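Folding Slippery Fabrics: Our Term Project Report

Our project started with a complaint. My half of the Kombo team kept unpacking our scarf box and finding everything in one big knot, so we decided to work out a better way to fold and store thin, slippery fabric. We had 12 pieces to work with (most of them from the Dradport thrift market, where I spent way too long digging!) and a budget of 30 dollars.

First we tried folding on a bare desk, and it drove me nuts. Anything with a bit of shine slid off to one side before I got to the second fold. Then we put a thick plush blanket underneath and it went so much better – the fabric stayed more or less where I left it, though I still got little wrinkles when I pulled too hard.
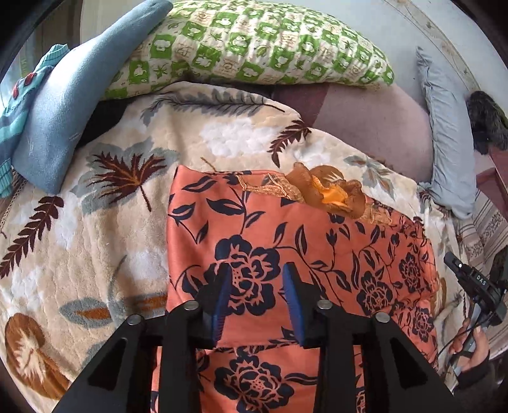 The next question was trimmings. Fabric flowers and ribbons are a pain because they get squashed if you fold them inside, and I flattened one pretty badly in March. We ended up leaving them on top, with the ribbon laid out as flat as it would go. It takes more room in the box, but I liked how easy it was to find things.

We wrote up the folding steps on one page and handed it out in Room 201 on 24th October. Almost 9 minutes went on arguing about whether to roll or fold! I'm still on the folding side. If we get the room again, I want to try the same thing with heavier curtain fabric.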